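Clearing and Sorting a Catch-All Bin

Last updated: 26 January 2022

A catch-all bin collects whatever has no fixed place: toy blocks, a tape measure, empty packaging, caps, small clear plastic parts. The procedure below empties one bin and returns each item to a category. It applies to any rigid, open-top bin with a flat floor.

You will need:
2 small trays
1 trash bag
1 dry cloth
Masking tape and a marker

1. Set the bin on a work surface at waist height. Do not tip it out. Small parts roll, and clear ones are hard to find on the floor.

2. Remove packaging first. Crumpled clear plastic takes up the most room for its weight and covers smaller pieces. Check inside each container before discarding it.

3. Remove tools next. A tape measure goes back to the tool drawer with the blade fully retracted and the lock off.

4. Pick out building blocks by hand and place them on the first tray. Colored blocks are quick to spot. Leave joined blocks joined until the bin is empty, then separate them.

5. Look for transparent and gray items last. On a gray floor these are easy to miss. Move a flashlight low along one wall; edges and rims will show as bright points. Place what you find on the second tray.

6. Wipe the floor and walls with the dry cloth. Fine scratches in a metal floor are normal wear and do not need treatment. Adhesive residue should come off before the bin is refilled -- small parts stick to it.

7. Label the bin with a single category and return only items of that category. If a second category is needed, use a second bin.

Repeat every 4 weeks, or sooner if the floor of the bin can no longer be seen.
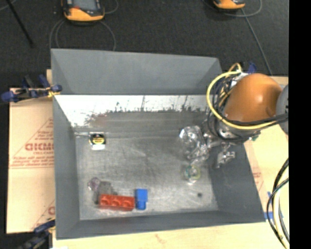 Can building blocks and tools share one bin if there is no space for two?

Use a divider or an open box inside the bin, and keep the tools on the side nearest the wall.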